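Recording gripper demos for the Tuvamura project – club how-to

For anyone starting Thursday. Read it before you pick up a gripper pls, we lost a whole session last time. 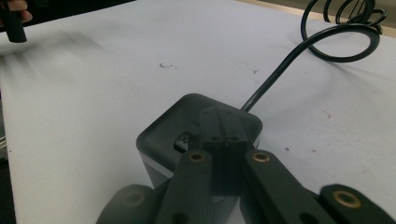 What you need: one hand-held gripper, charged. A clear table. Your task card. A partner to reset things between takes.

Before you start

Wipe the lens. Open and close the fingers ten times, feel for anything sticky in the linkage. If it squeaks or catches, stop and tell the build team – don't oil it yourself.

Make a folder with your team name (Olleo or Hashmi) and the task number. No spaces in the name, the script chokes on them.

Recording

1. Start the recording, hold still for 2 seconds.
2. Move in slow. Slower than feels natural.
3. Close on the object, lift, place, open. One smooth go if you can.
4. Back off, hold still again, stop.
5. Partner resets. Move the object a little every time, diffrent angle too.

Dropped it? Keep recording, finish the task, then put an F in the log. Don't delete takes. We sort them later.

Swap hands with your partner when your wrist gets tired. Tired takes are shaky takes.

How many

Target is 200 good ones per task. Olleo is at 473 over all tasks, so Hashmi has some catching up to do. Whole club total is 2,282 as of last upload.

Uploading

Plug in, run the copy script, wait for the green line. Then check that that the file count matches your log. If it dosen't, run it again before wiping the card.

Charger goes back in the drawer. Log sheet on the hook by the door.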